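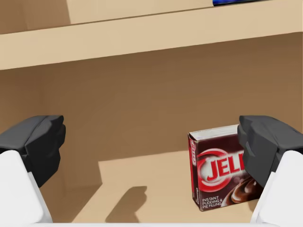
Shelf sag, April, entry 4

Back on the sag question after the break. Shobha wants a span figure she can give the Brasier job before they order timber, so the long test board went up again this morning between the two trestles. Span is 1,002 mm clear, measured twice.

9:10 am. Zeroed the dial gauge at centre span, no load. Put the sandbags on one at a time, working out from the middle. Left it to settle while I cleaned up the glue bench.

9:50 am. Gauge reads 2 mm down at centre. Last time it was 4 mm under the same bags, but that was before Tekle glued the stiffening lip to the front edge. Back edge was free in both tests. In a real bookcase it would be screwed to a cleat, so these numbers are on the harsh side.

Tekle Gudeta thinks most of the gain is from the lip and very little from flipping the board over. I'm inclined to agree but we changed both at once, which was careless. Need to run it flipped with no lip. There is an offcut from the same pack that should be long enough.

Oil finish: the Truvlow sample is still tacky near the end grain. Second coat went on too heavy. Wiped it back with a rag and laid the rag flat outside to dry. Don't bin the oily ones, please.

To do:
Ask Shobha Pinto whether the Brasier shelves are for books or just display.
Recheck gauge at 5 pm for creep, bags still on.
Order more cleat screws, the colour of the last lot was wrong.

5:00 pm. No change on the gauge. Leaving the load on overnight.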